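Checking timed models at Grimdale: an interview with the Miltine maintainer

Miltine is a command-line model checker for timed automata, used at Grimdale to verify controller logic before any code is written. We spoke to its lead maintainer one afternoon in February, shortly before the next release.

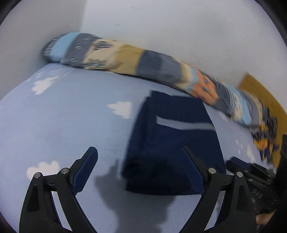 The tool reads a network of automata, builds the zone graph and reports whether a given property holds. "Most users ask for two things," the maintainer said. "Can this state be reached, and can the model get stuck. We answer those first and treat the rest as extensions."

The current version replaces the old passed list with a shared tree. On the internal benchmark set of 84 models, peak memory fell in all but 6. The exceptions have few clocks and many discrete variables, so their zones rarely overlap and the tree costs more than it saves. A switch restores the old list.

Asked about the largest model in regular use, the maintainer named the Kikevo conveyor controller, with 20 automata and 385 locations. "It did not finish on the previous version. It now finishes overnight, provided the clock bounds are kept small. Someone doubled a timeout last year and we were back where we started."

Extrapolation is still done per automaton. A finer method, known in the team as the Jääskeläinen bound, computes limits per location, but is switched off by default. "It is sound for models without diagonal constraints. With them it can report a state as reachable when it isn't. The parser ought to reject that combination, and at present it only prints a warning."

Counterexample traces are written as plain text with symbolic delays. Concrete delays can be requested, though the solver picks the earliest permitted value at each step, and users have read these as typical timings. The manual page on traces is being rewritten. Import of older model files will stay for one more release.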